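Aug 11, 2020

Up at 5 because of the heat. Coffee on the back step. Wrote out the month's food money before anyone could talk to me. $467 left till the end of the month, which is fine if the car behaves. It won't.

Bean rows are a mess again. Picked anyway, 3 colanders full, and left the tough ones on for seed. Tomatoes splitting after Sunday's storm. Cut the bad parts out, cooked the rest down, whole house smells like a pizza place. Burned my wrist on the pot handle. Same spot as June!!

Zolcombe called about the freezer. They can come look at it Friday, or they can sell me a new one for $863, funny how fast they had that number ready. Said I'd think. Seal on the door is shot, I know it is, I can feel the cold on my ankles when I walk by. Taped it for now.

So everthing has to get eaten or get put in something with a lid that fits. Half my lids fit nothing. Threw out the ones from the old Juston set, kept one, don't ask me why.

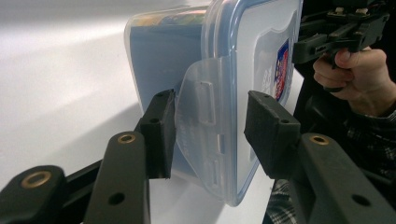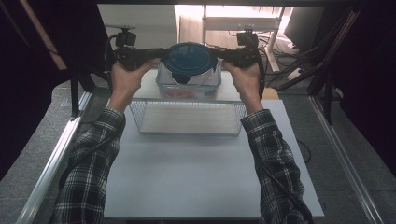
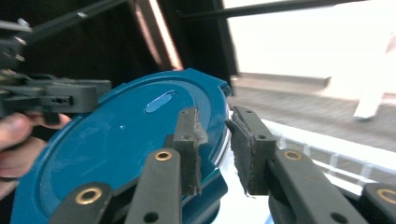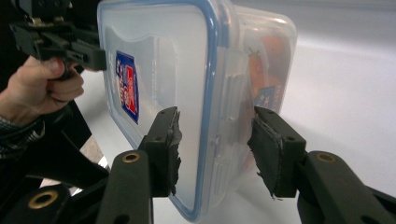
lids and containers, plus the plaid sleeves in the second one

Ok. After lunch drove to Fjeld for vinegar and they were out of the big jugs so I bought 4 small ones, way more money. Line out the door. Forgot the dill. Of course I forgot the dill. Used the dried stuff and it's probaly going to taste like a cupboard.

Beans blanched and bagged by six. Sauce cooling. Need to write dates on things this year, last winter I thawed what I thought was soup and it was applesauce, ate it with grilled cheese, not bad.

Tired. Feet hurt. Didn't call the dentist, didn't water the pots out front, the basil is done for. The Uleneo bill came and I put it under the fruit bowl where I won't see it till it's late.

Tomorrow: peaches if they're ripe. Labels. Dill. Call Zolcombe back and ask what just the door seal costs.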